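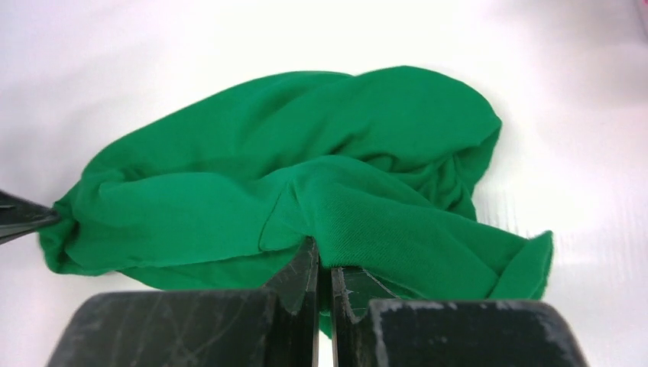 Lutfa Khan asks whether a knitted cloth has to be smoothed out before folding, or whether it can be folded straight from the heap. It should be smoothed first. A crease folded in at the start is carried through every later layer, and a fine knit stored under weight holds it until the next wash.

How do I open out a crumpled cloth?
Find one corner and lift it clear of the surface. Run the other hand along the nearest edge to the next corner, then lay that edge down straight. Pull the rest towards you with the palm flat. Do not tug on a single point – a knit stretches locally and the edge will no longer lie true.

Which surface is best?
Plain, smooth and of a contrasting colour. Green on white is easy to read: turned-under corners show at once.

The edges look fuzzy. Is the cloth worn?
Not necessarily. Soft knits shed a little fibre at the rim. Check for open loops. If there are none, carry on using it.

What is the standard fold for the Greltham shelves?
Halves, then halves again, then thirds. The finished width must not exceed 90 mm, or the stack fouls the divider. Place the folded edge to the front.

Can strongly coloured cloths be stacked with white ones?
After the second wash, yes. Before that, keep them on the lower shelf. This rule was revised on 11th May following a query from Hubert Malinowski; the earlier sheet asked for one wash only.

Should knits be ironed?
No. Smooth by hand and leave flat for 2 hours. Pressing flattens the rib – it does not recover fully.

What if the corners will not meet?
The cloth has gone out of square. Wash, reshape damp and dry flat. If it is still out, send it to Fedir Harasym at Stilska, marked 74.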